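**Tudlow** is a hand-held parallel-linkage gripper designed for construction at home or in a small shared workshop. It was developed by Shiyu Su at the Rumari workshop and is used to record grasping motions on household textiles. The design has no motor. The operator opens and closes the jaws by hand, and the same jaw geometry can be fitted to a powered arm mount, known as Zupan.

## Construction

The body is printed in dark plastic. Each jaw consists of an angled outer arm, a straight inner bar and a finger mount, joined by metal pins. Holes are printed undersize and reamed by hand. Early bodies used screws as pivots, but these backed out under repeated cycling and were replaced in the second revision.

A complete set of parts weighs 38 grams more than the first version, most of it in the thicker outer arms. These were enlarged after two sets cracked along the layer lines near the lower pivot. Reprinting the arms flat on the bed removed the fault, at the cost of a longer print.

## Finger pads

The pads are separate parts and can be changed without dismantling the linkage. Three patterns have been published: smooth, ribbed and serrated. Smooth pads hold card and rigid plastic well but slip on knitwear. The serrated pad is cut with shallow teeth, which hold yarn without snagging it if the edges are sanded with 800-grit paper before fitting.

## Calibration

Jaw opening is measured against a printed gauge at the closed, half-open and fully open positions. The readings are stored in a plain text file. Calibration is repeated after any pin or pad is replaced. In a wear test at Rumari, one linkage completed 700 cycles before play at the outer pins required new bushings.

## Use with garments
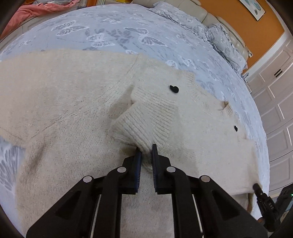 Knitwear is the most demanding class of material in the Tudlow test set. A thick knit compresses between the pads, so the closed reading depends on the number of layers held. Sweaters are spread on a bed or table and approached at a fold, where the cloth stands up from the surface. A ribbed cuff, folded and twisted as on the cream sweater, gives the serrated pads raised ridges to close on. Flat areas of the body are harder to pick up and usually have to be pinched into a fold first.

## Variants

Flavetti is a narrower derivative with shorter arms, intended for socks and small cloths. It shares the pins and pads of the original but needs its own gauge.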